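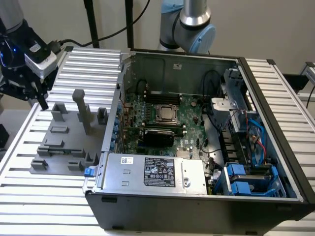 Transit pool between two counties: can our town still write the permit?

Our town council voted in January to allow cannabis delivery, but the state office has not answered our letter. I sit on the licensing board in Orkier and we have 83 applications waiting. May we start, or must we wait for the state?

Jonalyn Quiambao

You may accept the papers and the fees, but please do not issue anything. In Virside we issued 40 permits too early and had to call them back. Ask the state office for a written receipt of your letter. In our case the answer came 30 days after the receipt.

Ebbe Berge

just wait, they always answer late

Gello

Thank you both. I have asked for the receipt today.

Jonalyn Quiambao

Related
Who pays for a local license hearing?
Can a county overrule a town vote on shops?
Delivery permits and the state line

Contact | Copyright Abou Zeid | Back to top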